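Harport Legal Open Day: A Morning with the Claims People

I have driven past the Harport building on Jardine Street more times than I could tell you, usually with a coffee between my knees and my mind on something else, so when a flyer for their open day turned up in the mail I thought, well, why not go in for once? It was a gray February morning, the parking was free, and I do have an old fender bender of my own that I still grumble about at dinner.
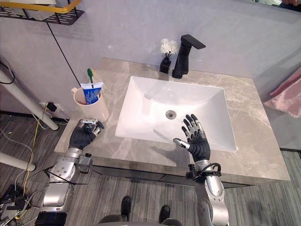
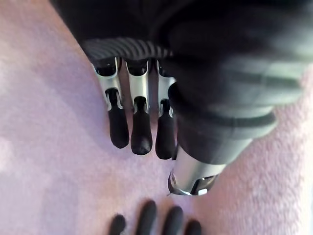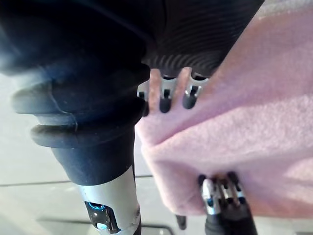 A sink with a black faucet, and two close-ups of robotic hardware.

The doors opened at 9 and there was already a line for name tags. Harport handles injury and property claims for ordinary people, mostly car wrecks, with some house fires and dog bites mixed in. They had set out 50 chairs in the big downstairs room and had to go looking for more, which pleased the woman at the front desk no end.

Apostolos Sarantis gave the first talk. He spent years as an adjuster before he went to law school, and he still talks like one, in a friendly, patient way, as though he were standing in your driveway looking at your bumper. His subject was the first phone call after an accident, the one where the other driver's insurer rings up and asks how you are feeling. Most of us say "fine" out of plain good manners! He played us a practice call with two of the office staff acting the parts, and I winced all the way through it, knowing I had done exactly the same thing. His suggestion was to be polite, give your name and the date of the accident, and say you would like to get some advice before going on a recording.

Then came a coffee break (very decent lemon cake, and I went back for a second piece), and we were split up into groups of 8 for the walk around the offices. Ours went up to the intake desks first. Every new caller gets a paper folder as well as a computer file, which I found oddly comforting. Our guide let us look through a practice folder made up for training: a police report, repair estimates, a pain diary, pharmacy receipts stapled to a sheet of paper. The diary was the part I kept going back to. It was just a line or two a day, things like "could not lift the laundry" or "slept in the chair again," and you could see how it would say more than a bill ever could.

After that we sat down with Areti Balaskas, who runs the side of the office that deals with medical liens. I will admit I had no idea what a lien was when I walked in. She explained it with a bag of dried beans and three paper cups – one for the hospital, one for the health plan, one for you – and started us off with 100 beans. By the time she had filled the first two cups there was a good deal of muttering in the room. Then she went back and showed how many beans can sometimes be talked out of those cups again, if somebody asks early and asks in writing. A man behind me wanted to know whether it was worth the trouble on a small claim, and she told him she had a practice case built on a $3,000 settlement for just that question, and walked him through it at the table while the rest of us leaned in.

I also stopped by the two visitors' tables in the hallway. Mirik, a translation service, was handing out wallet cards listing what to write down at the roadside, in several languages. Horno is a body shop over by the rail yard, and their fellow had brought a crumpled door panel to show how damage hides behind the trim. I stood there far longer than I meant to and learned a lot about clips.

If I had a complaint, it would be that the questions at the end were rushed. People had clearly been saving up their own stories, and you can't hurry a person through the tale of their totaled minivan. The staff did stay on past noon, though, and nobody I saw was pushed to sign anything. They only asked us to fill out a comment card.

They plan to hold another one before summer, with a session on uninsured drivers that I would like to hear. My sister-in-law has already asked to come along, and I told her to bring a notebook and skip breakfast on account of the cake. I've put the wallet card in my glove box, behind the registration.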